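Flistik Nitrile Gloves, powder-free, box of 40: review by Davina Rutherford

The Flistik glove is a blue nitrile examination type with a beaded cuff and textured fingertips. I wore size M over 20 shifts, mostly for cleaning with diluted bleach and degreaser. Length measured from middle fingertip to cuff is 273 mm, longer than the Ultlow pair I used before. Grip on smooth tools is good. Four gloves tore, all at the thumb while being pulled on.

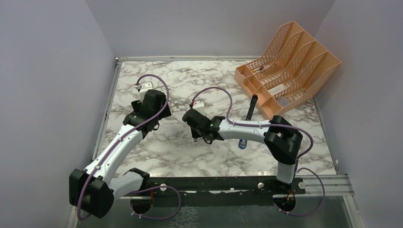
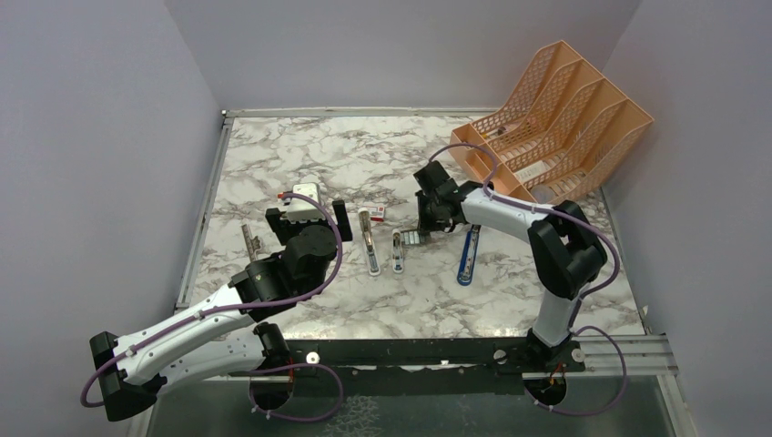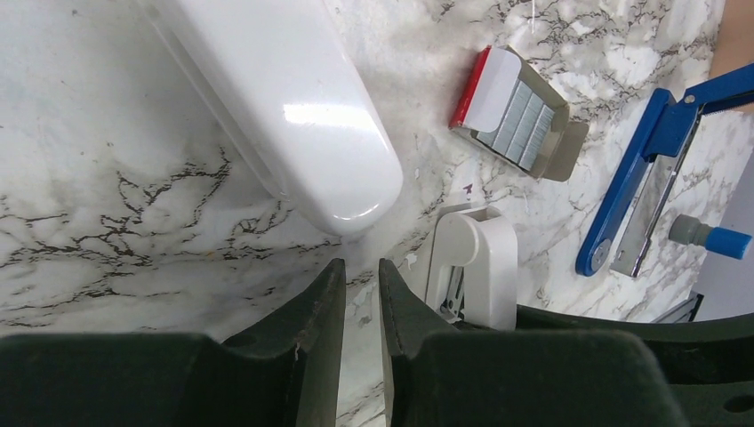
Can the gloves be washed and used again?
They are single-use. Washing thins the film at the fingertips, and the maker's leaflet says to discard after each task.

Sizing runs small. Relu Rusu, who takes L in most brands, needed XL. The carton opening is too narrow, and gloves come out two at a time until the box is half empty. There is a slight rubber odor on opening that fades in a day. Storage should be below 40 °C, away from direct light.

Rating: 77 out of 100. Points lost for the thumb tears and the carton.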